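Home | Markets | Power | Oil & Gas | Opinion | Subscribe

OPINION

The battery will not save your winter

By Osian Dafis
2026-03-27

Every few months somebody in the power business finds a new thing to be certain about. This spring it is storage. The grid-scale battery, we are told, has made the argument over gas plant out of date, and anyone still fretting about a cold, still week in January is living in the past.

I have heard this sort of certainty before, about tidal power, about hydrogen boilers and about small reactors that were always going to be on a lorry by the end of the decade. Some of those may yet come good. I would like all of them to. But I have learned to ask what a thing does on its worst day, and the people selling batteries tend to answer with what it does on its best.

Take the scheme at Esilville, which has been held up at every conference I have sat through this year. Gralier, the developer, calls it a 270-megawatt plant. So it is, in the sense that it can push out 270 megawatts when it is full and everything is working. It can do that for two hours. After that it is a field of metal boxes waiting for somebody else to make some electricity.

Two hours is useful. It covers the worst of the teatime peak. It can catch the grid when a large unit trips, and it does so faster than any gas turbine. If Gralier sold it on those terms I would have no quarrel. What the brochure does is set the megawatt figure beside that of an old gas station and invite the reader to treat them as the same sort of animal. The gas station could run at that level on Monday and still be running on Thursday, provided somebody paid for the gas.

Estrella Huerta, who runs the trading desk at Tsao, put the other side to me with some patience. Nobody builds a battery to last a week, she said, and it is unfair to mark it down for failing a test it was never entered for. The wind drops, prices rise, the battery earns its keep morning and evening, and something else fills the middle. I agree with all of that. My trouble is with the something else. It has to be built, or kept open, and it has to be paid for in the years when it hardly runs. The louder the talk about batteries, the harder it becomes for a minister to stand up and sign that cheque.
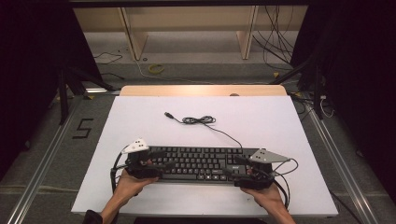
Keyboard held at both ends over a white board on a wooden table.

There is a reply to this, and it is longer storage. Skiltaditz has been promising a system that will discharge for days, and it may well manage it. I have read its published material twice. It is heavy on chemistry and light on what the owner is supposed to live on. A two-hour battery can buy cheap and sell dear every day of the year. A store meant for the bad week in winter might do its real job a handful of times, and the bank will want paying in July as well. That is a money problem, and a better cell does not make it go away. Either customers pay for the store to sit there, through some kind of standing charge, or it does not get built. I have yet to see a politician explain that on a doorstep.

Then there is the matter of where the cheap power comes from. The sums behind most storage projects take the gap between low and high prices and carry it forward for the life of the plant. But batteries close that gap. Each one that charges at noon lifts the noon price a little, and each one that sells at six pulls the evening price down. The first few in a region do nicely. The later ones share what is left. We have already watched this happen with the services that keep the grid's frequency steady, where early owners made a great deal and the crowd behind them found the cupboard nearly bare. I see no reason why the daily trade should be kinder, and I notice that the forecasts in investor packs rarely dwell on it.

Gralier says it has allowed for this at Esilville. Perhaps it has. I asked to see the assumption and was sent a chart with no numbers on one side.

I am not arguing for a halt. Build batteries where the wires are full, where they save a line being doubled, where they stop wind farms being paid to switch off. Four sensible sites are worth more than a long queue of speculative ones clogging up the connection list, and plenty of that queue is only a field, an option on the lease and a hopeful email to the network company. Clear those out and the good schemes would be running sooner.

What I would ask for is plainer labelling. Print the hours next to the megawatts, every time, in the same size of type. Do it in the press notice, in the planning papers and in the government's own tables, which at present add up two-hour plant and two-day plant as if they were bags of sugar. And when somebody says a battery scheme can power so many thousand homes, let them add for how long, and in which month.

Until then I shall go on asking my dull question about January. Ms Huerta tells me I should come and spend a winter evening on her desk before I write another word on the subject. I have said yes, and I shall bring the chart.

Related articles
Who pays for the plant that hardly runs?
Connection queues: the case for a clear-out
Gas storage and the short memory of ministers
Letters: tidal power deserves another hearing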